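3.2 Setup of the two-arm cell

Callum Sowerby and Catrin Bowen

The Pludo cell was rebuilt in simulation before any hardware time was booked. Both arms were homed, then the gripper offsets were re-entered by hand – the values saved in December had the left and right tool frames swapped. The physics step rate was raised from 1000 to 4000 Hz to stop finger jitter at contact. Joint limits were left at default.

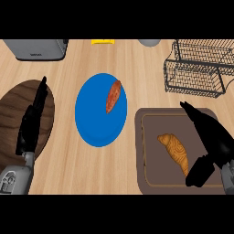

Figure 2. Simulated cell, left gripper over the round board, right gripper over the tray.

Offsets are listed in Appendix B.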